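Brekby Founders Day parade, route change

Posted Jul 27, 2019 by Nour Sfeir

The town put out the new plan for September. The parade starts at the Hnatiuk feed lot this year and goes down Pernano Street to the park. Old route is out while they fix the bridge.

alby_nepia
That's 6 blocks shorter. We had 70 entries last time and the back half was still lined up when the front was done. I don't see it working.

Pak-hei Lo
It worked in 2011 when they did the same thing. They just spaced the floats out more. And the feed lot has parking, the school never did.

alby_nepia
Parking for cars. Try turning a horse trailer around in there.

Nabila M.
Horses are going last again, so the trailers can stay on the county road. I asked. My complaint is the entry fee - it went up three dollars and there's still no prize for walking groups.

Pak-hei Lo
Three dollars is fine with me. The band costs money.

uyen_h
Our float is going ahead either way. Flowers again, red with some blue.
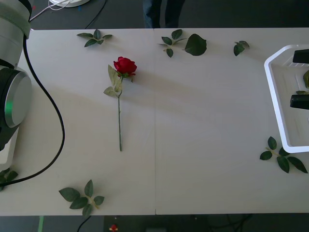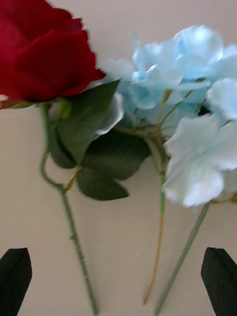

Nour Sfeir
Does anybody know if the chili supper is still at the Revby hall after the parade?

Nabila M.
It moved to the park shelter. Serving starts when the last entry comes in, and you buy tickets at the table there.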